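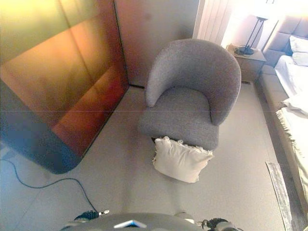 One of the Sivska bedrooms, with the gray tub chair, the pleated curtain and the bed with its tufted headboard.

Progress report to the Maddocks Fund
Guest rooms at Sivska House, report 2
Prepared by Aliki Kouris, house manager

Dear Kwaku,

I promised you a proper letter this time instead of the half page I sent in the spring, so please pour yourself something and sit down, because there is a good deal to tell and most of it is happy. You asked in your last note how the rooms were coming along, what the money had gone on, and whether people were sleeping well in them. I'll try to take those in order, though you know me and I may wander.

The rooms

When the Fund first agreed to help us, all 7 of the family bedrooms at Sivska were still furnished with whatever had been left in the building or handed in at the door. They were clean, and we were grateful for every bit of it, but they felt like waiting rooms. Families stay with us while someone they love is being treated at the hospital up the hill, and after a long day in plastic chairs they deserve to come back to a room that feels like a good hotel. That was the whole idea, and I'm so pleased to say that five of them are now finished and in use, with two still to go.

We settled on soft grays and creams for the fabrics, with light wood for the bedside tables. I'll admit I was nervous about all that gray! On the sample card it looked like a rainy afternoon. In the rooms themselves, with daylight coming softly through the curtains and a lamp beside the bed, it is restful, and the white bedding keeps it fresh. The wardrobe with the copper and amber panels was the one bold choice, and I had to argue for it. Some of our people thought it was too shiny. I thought every bedroom could do with one thing in it that glows a little, and I got my way.

The tub chairs have been the great success. Vesar, who supplied them, let us try three styles in the hallway for a couple of weeks before we ordered, and everybody who passed sat down in all of them. The rounded one won easily. The back comes right round into the arms, so you can curl up sideways with a book or a sleeping baby, and the seat cushion is good and thick. One grandmother told me she had spent more of the night in the chair than in the bed, and that it was the best night she'd had in a month. I have thought about that quite often since.

The small things

We put some of the budget toward the bits and pieces that make a room look as though somebody cared about it. There are cream throw pillows with ruffled edges for the chairs, fringed throws for the foot of the beds, and patterned runners in gray and white so that bare feet have something kind to land on in the morning. The pillows do wander. I find them on the floor, on the windowsills, and once in the bathtub, and I've stopped minding because it means people are making themselves at home.

The frayed trim on those pillows will need watching in the wash. Our laundry is trying a net bag and a cooler cycle, and I'll let you know how they hold up. If the trim suffers, we'll go to a plain edge when we reorder.

What has been slower

The last two bedrooms are behind where I said they would be. The floor in one of them had to come up again, which was nobody's idea of fun, and the headboards for both are still on order with Busley. They have been very decent about it and now say September. I would sooner wait for the right ones than put in something that doesn't match, and I hope you'll agree, but do tell me if the Fund sees it differently.

Lighting has also taken some thinking. The bedside lamps give a strong light, lovely for reading and a bit much if your husband is trying to sleep next to you. We are going to try gentler bulbs in one room first and ask the guests what they think. I would like to tidy up the cables as well, which still run across the floor in places. Proper clips along the baseboard are on my list, and I'd like that done before the winter.

The money

Spending is within the budget you approved. We have $1000 left in the furnishings line, which I would like to hold for the final two rooms, chiefly for bedding and another pair of throws. The receipts are in the usual folder and our bookkeeper can send copies of anything you want to see.

The people

Since the first finished room opened, 63 families have stayed in the new bedrooms. We leave a card on the bedside table asking for comments, and most people do fill it in, even when they're leaving in a hurry. The beds and the quiet come up again and again. A few have asked for a second pillow of the firmer kind, and several would like a hook on the back of the door, so we'll see to both.

Next steps

Over the coming months we'll finish the floor, hang the curtains in the last two rooms, fit the headboards once they arrive, and sort out the bulbs and cables. I'll write again when the doors are open on all of them. You'd be very welcome to come and stay a night yourself before then. Come after four in the afternoon if you can, when the kettle is on and most of the families are back.

With warm thanks to you and everyone at the Fund,

Aliki Kouris
Sivska House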